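Notes from the Jinero open day in Erkadstead

26 November 2020

I finally made it out to Erkadstead for the Jinero open day, after missing the one in March, and I'm so glad I went! Jinero makes software that reads big piles of documents (contracts, lab reports, old memos) and answers questions about them. Plenty of companies say they do that. What got me on the train for 90 minutes was the promise that their tool shows you how it got there.

Sign-in was quick, the coffee was decent, and then we all squeezed in for the main demo of Zakaria, their question-answering product. The presenter loaded 80 insurance policies and asked which ones covered flood damage to a detached garage. Up came the answers, and next to each one the exact sentences it leaned on, plus the steps in between. Click on a step you don't believe and it opens up. I loved that part.

Then somebody in the back asked what happens when two policies say opposite things, and it got a bit wobbly. Zakaria flagged one conflict and sailed right past another, and the presenter said so out loud and wrote it down. I'd much rather see that than a canned demo where everything goes perfectly.

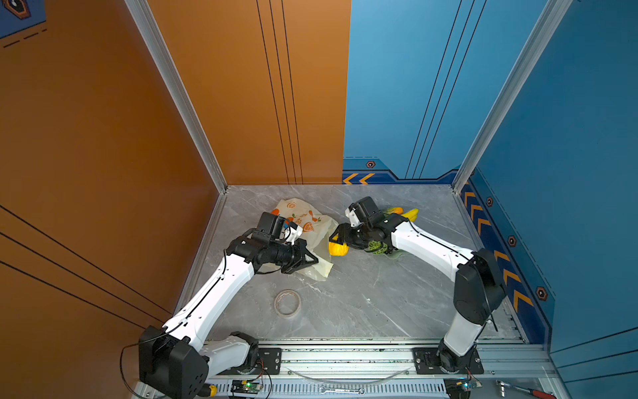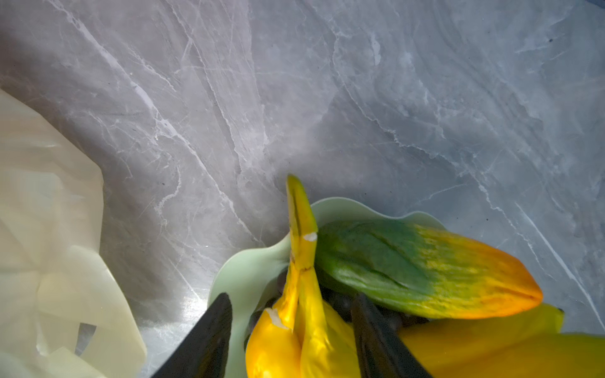 After lunch I went to the smaller session on Gruroria, the audit log that sits underneath. Sounds dull, I know, but it was my favorite thing all day. Every answer gets a record of which version of the model gave it, which files it had read and who asked. We got 15 minutes to play with it ourselves, and I spent most of mine trying to delete an entry (no luck, it just logged my attempt, ha).

A few gripes. The ethics panel ran long and stayed pretty vague, lots of talk about trust and hardly anything about who pays when the software gets it wrong. I also couldn't get a straight answer on pricing from either of the 2 people I asked. And the building is a maze, so give yourself extra time to find the restrooms.

They're planning another open day next year and sign-up is through their newsletter. Bring your own messy documents if you can, they'll let you try them on the spot.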